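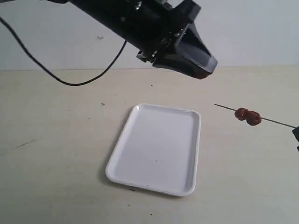 By Dell Harkness

I drove 464 miles to look at steel wheels, and I'd do it again next month. Wurkitz opened its plant in Moroz to the public for one morning in June, and if you've ever spent an evening arguing about offset with strangers on a forum, you'll understand why I signed up the minute the page went live.

Gates opened at 8 a.m. and the parking lot was already a show in its own right. Old square pickups, lifted wagons, one very tired van on brand new all-terrains (respect). They gave us earplugs and safety glasses and took us in by groups of 19, which meant I stood in line next to the coffee truck for a while. No complaints there.

The tour starts at the coil end, where flat steel gets cut and rolled into hoops. Then comes the welder, then the rollers that push the hoop into an actual rim shape, and wow, is that part loud! You feel it in your teeth. The centers are stamped on a separate press line, and I could have watched that all day. Our guide said a good shift turns out 857 wheels. I wanted to ask about a bad shift but the group had moved on.
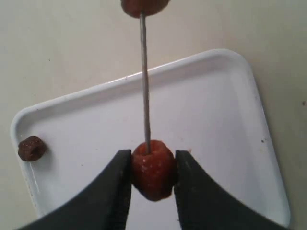

Small and reddish-brown, with tiny pale specks.

After that it was the paint line, mostly black, some white, and a run of pale gray ones for the Vevix trail package that I now want very badly. My truck has factory alloys with curb rash on three corners, so you can see where this is headed.

The one letdown was the test drive. They had a short dirt course behind the building with a Wumer on the new 17s, but sign-up was capped and full by nine. I watched from the fence instead – it looked great crawling over the logs, and the driver was clearly having a better day than me.

The factory store had blemished wheels at roughly $200 for a set of four. I bought a set, and then had to figure out how to fit them around a cooler and a tent for the ride home. One went in the passenger seat, buckled in, because the seat belt alarm wouldn't quit.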